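Girkden study rooms to stay open later from August

Girkden Library Service has confirmed that its study rooms will open until 9 pm from August, following a consultation with readers held over the spring. The change applies to the main building and to the Kiani Annexe. 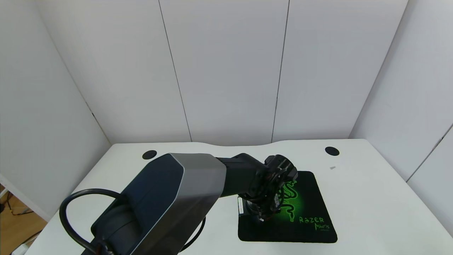
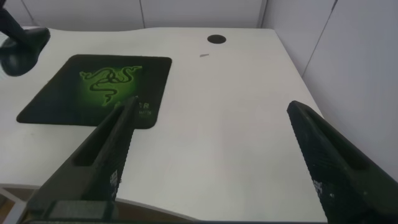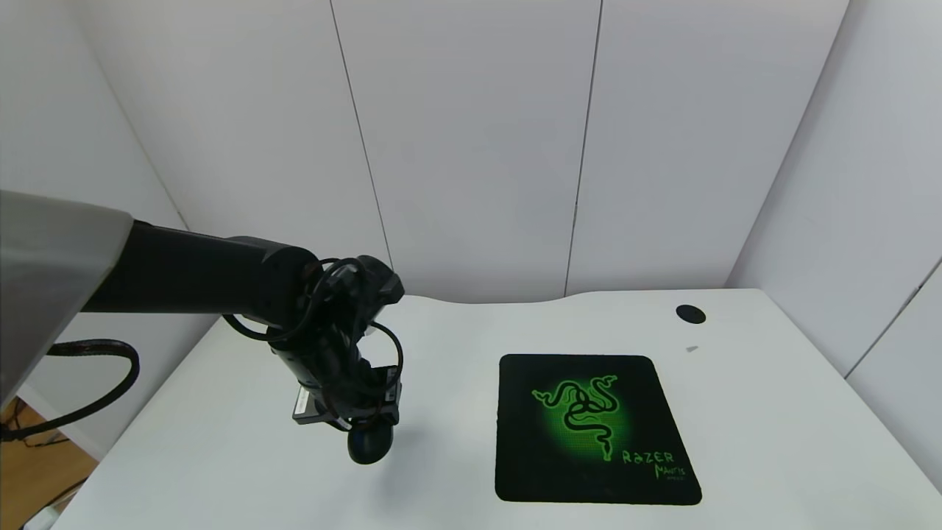

White desks at Girkden.

Girkden Bulletin – Issue 647

The service received 2210 replies to its questionnaire, the largest response to any consultation it has run. Longer evening hours were the most common request, followed by better heating on the upper floor and a simpler way to book a desk.

Celeste Quiroga, Head of Reader Services, said: "Many of our members work during the day and have told us that a 5 pm closing time is of little use to them. We are pleased to be able to offer them the evening as well."

Bookings will be made through the Wollex system, which replaces the paper diary at the front counter. Members may reserve a place up to seven days ahead. Existing library cards remain valid, and there is no charge.

The Brarnance Fund has agreed to meet the cost of the extra hours for the first year. Biljana Krasniqi, who led the consultation, will report on use of the rooms before any decision is taken on a further period. The service expects about 1000 evening visits a month.

Opening times for the children's library and the local history collection are unchanged. Questions about the new hours should be sent to Ulises Farías at the enquiry desk.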